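Quintanilla College Campus Safety
Evening Walk Checklist, September, with comments
Route: Hurkatari Hall to Eltora Gym, then back by the Kelireck lot
Walked by: Ingrid Tran and two student patrol members
Start: 9:00 pm

Marks used: OK, FIX, WATCH

1. Hurkatari Hall, front entrance

Door closes and latches without a push: OK
Card reader rejects an expired card: OK
Desk staffed and sign-in sheet in use: OK
Side door alarm sounds when propped: FIX

Comments: Big thanks to the desk crew, who asked all of us for ID, including me, and I was wearing the jacket! The side door is the same story as last spring. We propped it and waited out the full delay and got silence. Work order is in. Until it's repaired the patrol is checking that door on every pass, and residents, please pull it shut behind you.

2. Path from Hurkatari to the library steps

Lights on at dusk: OK
Hedges below waist height: OK
Emergency phone answers: OK
Phone location matches the dispatcher's screen: OK

Comments: I can't say enough good things about the hedge work. In the spring you couldn't see the bike racks from the path and now you can see them the whole way down (and the bikes look happier too). Dispatch picked up quickly and read our location back without being asked.

3. Library steps and lower plaza

Handrail firm: WATCH
Steps lit top to bottom: OK
Emergency phone answers: FIX

Comments: The phone rang through, but the dispatcher could barely hear us. Speaker is fine, microphone isn't. We tried it twice. There's a bag taped over it with a note pointing people to the one by the path. The rail wiggles a little at the bottom post, so I'd like another look before there's ice.

4. Eltora Gym, event night setup

Posted capacity of 900 visible at both doors: OK
Exit doors unlocked from inside: OK
Bag check table clear of the exit lane: FIX, corrected on the spot
Radio check with patrol office: OK
Water and first aid at the courtside table: OK

Comments: What a great crowd! The pep band was already going when we got there and the line was moving well. The bag check table had drifted into the exit lane, as it always does once the line gets long, so we slid it back and put tape on the floor. Please leave the tape down for the next game. One request for the event staff: say the no-weapons rule out loud at the door as well as pointing to the sign. Visitors from other schools don't read our signs, and a friendly reminder goes over well.

5. Kelireck parking lot

Pole lights working: FIX
Camera sign posted: OK
Shuttle stop lit: OK
Shuttle wait under six minutes: OK

Comments: Four pole lights are out along the back row, all of them next to each other, so I'm guessing one circuit. The shuttle beat its schedule and the driver waited until a student had gotten inside her building. I've sent a note to her supervisor. That's just how it should be done.

Carried over to the next walk: the side door alarm, the plaza phone, the back row lights, the bottom rail post. 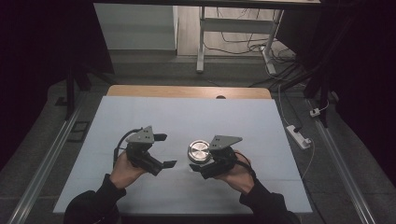

If you'd like to come along on the next one, write your name on the sheet at the patrol office. Wear shoes you can walk in and bring a flashlight if you have one. Ingrid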